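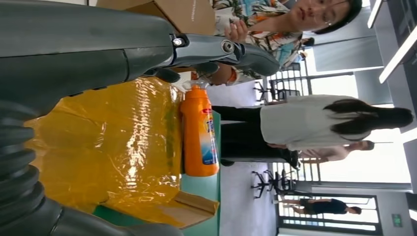 Greifer, Hand und orangefarbene Flasche

Brillmont Einreihen-Sämaschine im Gartentest

Von Maiara Assunção

Gekauft bei Crenshaw für 153 Euro, Versand inbegriffen. Geliefert werden Rahmen, Schubholm, Vorratsbehälter, 3 Särollen, ein Spuranzeiger und ein Inbusschlüssel. Die Anleitung besteht aus einem gefalteten Blatt mit einer Explosionszeichnung, die Teilenummern darauf stimmen mit den Aufdrucken auf den Beuteln überein. Schrauben waren vollständig, eine Unterlegscheibe lag zusätzlich bei.

Aufbau

Der Holm wird mit zwei Schrauben am Rahmen befestigt und lässt sich in der Höhe verstellen. Die Klemmung ist aus Kunststoff und hält, wenn man sie fester anzieht, als es sich richtig anfühlt. Das vordere Rad läuft mit leichtem Seitenschlag. Auf die Kornablage wirkt sich das nicht messbar aus, auf einem gepflasterten Weg hört man es.

Die Särolle sitzt seitlich im Gehäuse und wird über eine Steckachse gewechselt. Der Behälter muss dafür leer sein. Wer zwischen Möhren und Radieschen wechselt, sollte also eine kleine Schale bereithalten. Eine Entleerungsklappe fehlt, das Gerät wird umgedreht. Feines Saatgut bleibt dabei in der Kante hinter der Bürste hängen und muss mit einem Pinsel herausgeholt werden.

Kornablage

Geprüft wurde zunächst trocken auf einer Bahn Malervlies. Eingefüllt waren jeweils abgezählte Mengen, bei Möhren 1.000 Korn unpilliertes Saatgut, bei Radieschen ebenfalls 1.000 Korn. Die Bürste war nach Anleitung auf die mittlere Raste gestellt.

Radieschen: gleichmäßig, nur vereinzelt Doppelbelegungen, keine größeren Lücken. Die mittlere Rolle passt zum Kaliber, an der Einstellung musste nichts geändert werden.

Möhren: deutlich unruhiger. Die feine Rolle nimmt häufig zwei oder mehr Körner auf, vor allem bei vollem Behälter. Mit der Bürste auf der engsten Raste wird es besser, dafür treten Fehlstellen auf. Pilliertes Saatgut läuft sauber, kostet aber entsprechend mehr. Pastinaken sind mit keiner der Rollen brauchbar abzulegen, die flachen Samen verkanten vor der Bürste.

Die grobe Rolle ist laut Anleitung für Erbsen vorgesehen. Runde Markerbsen gingen durch, stark geschrumpelte blieben stehen. Für Bohnen ist sie zu klein. Rote Bete wurde ebenfalls mit der groben Rolle gesät, das ging ohne Nacharbeit.

Im Beet

Der Boden hier ist sandiger Lehm, vor der Aussaat mit der Harke abgezogen. Das Säschar zieht eine saubere Furche, solange keine Steine und keine unverrotteten Stängel im Weg liegen. Bei Mulchresten schiebt es einen Wulst vor sich her, und die Tiefe stimmt dann nicht mehr. Die Tiefe wird über eine Flügelmutter eingestellt. Eine Skala ist vorhanden, der Nullpunkt liegt allerdings etwas zu tief; ich habe ihn mit einem Lackstift neu markiert.

Auf feuchtem Boden setzt sich Erde zwischen Schar und Antriebsrad. Das Rad rutscht dann, die Rolle steht, und man schiebt ein leeres Gerät durch die Reihe. Von oben ist das schwer zu erkennen, weil der Behälter nicht durchsichtig ist. Morgens nach Tau habe ich deshalb nicht mehr gesät.

Der Zustreicher ist eine lose Kette. Sie deckt Radieschen ausreichend ab, bei Erbsen muss mit der Harke nachgezogen werden. Eine Andruckrolle wäre die bessere Lösung. Das hintere Rad drückt zwar an, läuft aber sehr schmal.

Vergleich

Die ältere Daresthorpe, die hier bisher im Einsatz war, arbeitet mit Lochscheiben statt Rollen. Bei Feinsämereien legt sie genauer ab, für Erbsen taugt sie nicht. Sie ist schwerer und hält die Spur besser. Ersatzscheiben waren zuletzt nur noch gebraucht zu finden. Für die Brillmont führt Crenshaw Rollen und Bürsten einzeln.

Das Modell von Desport habe ich nur im Laden geschoben und kann zur Ablage nichts sagen. Der Holm war dort aus Metall geklemmt.

Pflege

Nach Gebrauch Bürste ausbauen und trocken lagern. Die Steckachse ist verzinkt, die Kette nicht, sie setzte nach dem ersten Regen Flugrost an. Über den Winter hängt das Gerät ab November im Schuppen, Behälter offen, Rollen in der Dose.

Bewertung

Radieschen, Rote Bete und runde Erbsen: gut. Möhren: nur pilliert empfehlenswert. Pastinaken und Bohnen: nein. Für ein paar kurze Reihen im Hausgarten ist der Preis hoch, bei längeren Beeten und gesiebtem Boden geht die Rechnung eher auf. Ich behalte sie und säe Möhren weiter mit der Daresthorpe.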